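Oct 16, 2026. Notebook, equipment planning, second attempt

Budget request is due back to Fletcher McKinnon before he goes on leave, and he has asked that it fit on one page this time. The last one ran to four and he read the last line of it, which was the total, and handed it back.

Where we stand. We want a two-armed robot and a table to put in front of it. The table is the easy part and has so far taken up most of the meetings.

**Robot.** Two quotes in hand, Plikness and Miketti. Plikness is cheaper until you get to the page headed "Optional," where they keep the grippers, the emergency stop and the power cable. Miketti includes all of those and charges for training, which is compulsory and held in their building. I put both into the same spreadsheet with the same rows and they came out close enough that the decision will probably be made on delivery. Plikness says 20 weeks. Miketti says "spring," and when pushed, May. I have written to ask which May.

**Table.** Fletcher wants to use the steel bench from the old solder room because we already own it. It's too high, it's too deep, and one corner has been hit with something. Govo do a plain white one for $269. I'd like the white one. The simulation has a white one, and if the real one matches I have one less thing to argue about when the policy does well on screen and badly in the room.

**Small objects.** $99 on the request under "consumables," covering sponges, bowls, cups, and replacements for the ones that get crushed. Accounts queried this line and no other. They passed the arms without a murmur and wanted to know why an engineering group needs crockery. Reply drafted, then redrafted more politely.

**Software.** Simulator seats: we have 2, and the renewal comes out of the Ruawai project until that closes. After that it's ours to pay. Put it in the request now, even at zero for the first year, so there's a row for it. Rows are much harder to add than numbers are to change. I learned this with the compressor.

**Floor space.** The bay by the roller door is promised to us in principle. There's a pallet jack living in it, also in principle temporary. Need to tape out the footprint with the arms at full reach, plus a walkway behind, before anyone signs. The Plikness drawing gives reach from the shoulder and the Miketti one gives it from the center of the base, so do not compare the two figures directly. I did, and spent a happy afternoon thinking we'd saved a foot.

Went back to the simulator after lunch to settle the table question, or at least to have something to point at. What I want from it before we order:

- can both arms get to the back of the table and the front without the robot being moved
- how much of the top do we really use
- does a tall thing next to a low thing cause trouble on approach
- is the camera position something we can build with ordinary bracket parts
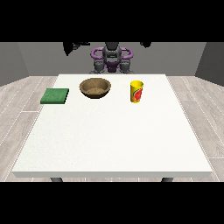
*Sim, white table. Sponge, bowl and yellow cup along the back, robot on the far side.*

Everything in this layout sits up at the robot's end, with the whole front of the table bare. If the tasks are going to stay like that, we could get away with a shallower top and have more walkway. If they aren't, we need the depth and I need to stop promising people the walkway. Want a second layout with the same three objects spread toward the near edge, same table, so there's a fair comparison.

Also noted that the simulated room has nothing on its walls and nothing else on its floor. Our bay has the pallet jack. I'm not going to model the pallet jack.

Ordering the table now looks safe whichever robot wins, provided the height suits both. Plikness give a recommended working height. Miketti give a range so wide that the steel bench is inside it, and I'd be grateful if that page didn't reach Fletcher.

To do:

- [ ] ask Plikness for one price with the cable in it
- [ ] Miketti: which May, and can training happen here
- [ ] Govo: do the legs adjust, and by how much
- [ ] second sim layout, objects near the front edge
- [ ] tape out the bay (move pallet jack first, find out who to ask)
- [ ] crockery reply to accounts, polite version
- [ ] get request down to one page; current length one page and a signature block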